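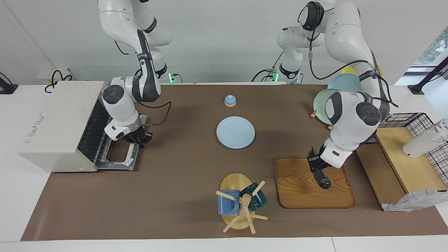
How do police use fingerprints to solve a crime?

Look closely at the tip of your finger. See all those tiny curvy lines? They're called ridges, and the pattern they make belongs to you and you alone. Even identical twins have different ones!

Your skin makes a little sweat and oil all day long, so when you touch something smooth, like a window, you can leave a copy of your ridges behind. Police call it a latent print, and it's usually very hard to see.

So how do they find it? Officers brush on a very fine powder, which sticks to the oil and shows up the pattern (so cool!). Then they photograph it, lift it with clear sticky tape and press it onto a card.

Next comes the matching. Say somebody broke into the bike shop in Presgate and left a print on the counter. A computer searches through the prints police already have and picks out the closest ones. Then a trained examiner compares them, looking for spots where a ridge stops or splits in two.

A match tells police who touched the counter. It doesn't prove that person is a thief, as they might have been in last week to buy a helmet! Detectives still have to ask lots of questions.

Try it yourself: rub a soft pencil on paper, press your finger on the grey patch, then onto sticky tape. Is yours a loop, a whorl or an arch?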